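Zwischenbericht zum Teilvorhaben Gerätehüllen und Rahmenschutz
Projekt Flunberg, Arbeitspaket 2
Berichtszeitraum: bis Ende April
Vorgelegt von: Huttunen, Abteilung Zubehör und Wiederaufbereitung

1. Stand der Arbeiten

Im Arbeitspaket 2 wird untersucht, wie sich Schutzhüllen auf den Zustand gebrauchter Smartphones auswirken und welche Hüllen bei der Wiederausgabe mitgeliefert werden können. Die Eingangserfassung ist abgeschlossen. Aufgenommen wurden 1.183 Geräte, davon 133 mit einer Hülle, die bei der Abgabe am Gerät verblieben war. Diese Teilmenge bildet die Grundlage der folgenden Abschnitte.

Die Erfassungsmaske wurde gegenüber dem Antrag um zwei Felder erweitert: Sitz des Geräts in der Hülle und Zustand der Rahmenkante. Das Feld »Farbe« bezieht sich nur noch auf den Metallrahmen. Die frühere Fassung ließ offen, ob Rahmen oder Rückseite gemeint war, was bei der Zuordnung von Ersatzteilen zu Rückfragen geführt hatte. Die Altdatensätze sind nachgetragen.

2. Sitz und Passung

Als Passungsfehler gilt jeder sichtbare Versatz zwischen Gerät und Hülle, auch wenn das Gerät fest sitzt. Vorgesehen war ursprünglich eine Messung des Spaltmaßes an vier Punkten. Das Verfahren ist bei weichen Hüllen nicht reproduzierbar, da sich der Rand unter dem Messdruck verformt. Es wurde durch eine Sichtprüfung mit drei Stufen ersetzt:

Stufe 0: Gerät liegt allseitig an, kein Versatz erkennbar.
Stufe 1: Versatz an einer oder zwei Kanten, Rand der Hülle steht über.
Stufe 2: Gerät liegt an mindestens einer Ecke nicht im Rand.

Stufe 1 ist der häufigste Befund. Typisch ist ein Streifen Hüllenmaterial, der oberhalb der Oberkante und an einer Längsseite freiliegt. Bei schwarzen Hüllen und farbigem Rahmen, etwa violettem Metall, lässt sich der Versatz ohne Hilfsmittel erkennen: Der Rahmen tritt auf der einen Seite als Band hervor und ist auf der anderen kaum zu sehen. Bei schwarzem Rahmen in schwarzer Hülle wird Streiflicht benötigt.
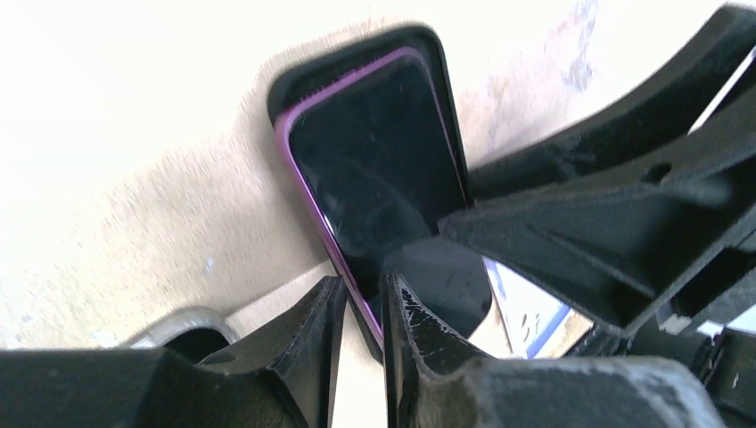 Kaisu Nurmi hat zum Entwurf dieses Abschnitts angemerkt, Stufe 1 sei zu weit gefasst. Ein Gerät, das nur seitlich etwas versetzt liege, dürfe nicht mit einem Gerät zusammengelegt werden, bei dem die Hülle schlicht für ein anderes Modell gefertigt sei; das eine lasse sich durch Neueinsetzen beheben, das andere nicht. Sie schlägt vor, die Hülle vor der Einstufung einmal abzunehmen und neu aufzusetzen.

Der Vorschlag wird übernommen. Die Einstufung erfolgt ab dem nächsten Los nach einmaligem Neueinsetzen, der Befund vor dem Neueinsetzen wird als Bemerkung mitgeführt. Die bereits eingestuften Geräte werden nicht erneut geprüft — der Aufwand stünde in keinem Verhältnis zum Erkenntnisgewinn. In der Auswertung werden beide Teilmengen getrennt ausgewiesen.

3. Displayglas

Ein leicht erhöhter Hüllenrand schützt das Glas bei flacher Ablage auf ebener Unterlage. Feine Kratzer in der Fläche verhindert er nicht. Diese Kratzer verlaufen im Bestand überwiegend diagonal und sind bei ausgeschaltetem Display deutlich besser zu beurteilen als bei eingeschaltetem. Die Prüfanweisung schreibt daher fest: Display aus, Gerät geneigt, Beurteilung unter wechselndem Lichteinfall. Reflexe auf dem Glas sind durch Kippen des Geräts von Kratzern zu unterscheiden. Kratzer, die mit dem Fingernagel fühlbar sind, führen unabhängig vom Sitz der Hülle zum Glastausch.

4. Rahmen und Hüllenmaterial

An den Rahmenkanten wurden unter der Hülle in mehreren Fällen matte Stellen gefunden, vermutlich durch eingeschlossenen Staub. Eine Reinigungsvorschrift liegt im Entwurf vor. Offen ist die Wahl des Reinigungsmittels, da eines der beiden erprobten Mittel weiche Hüllen aufquellen lässt. Der Lieferant Fema hat Materialproben zugesagt, sie sind noch nicht eingetroffen.

5. Mittel und Zeitplan

Der Sachmittelansatz für Hüllen ist zu nearly 50 Prozent abgerufen, also knapp unter Plan. Die Verschiebung geht auf die ausstehenden Proben zurück. Personalmittel liegen im Plan. Eine Umwidmung wird nicht beantragt.

6. Nächste Schritte

Überarbeitung der Prüfanweisung mit geänderter Stufe 1. Abstimmung der Feldbezeichnungen mit Skusodari, wo die Datensätze aus Arbeitspaket 3 zusammengeführt werden. Materialprüfung nach Eingang der Proben. Zu klären bleibt, ob Hüllen der Stufe 1 nach dem Neueinsetzen mit ausgegeben werden dürfen oder als Verbrauchsmaterial abzuschreiben sind — hierzu wird um Rückmeldung des Mittelgebers gebeten.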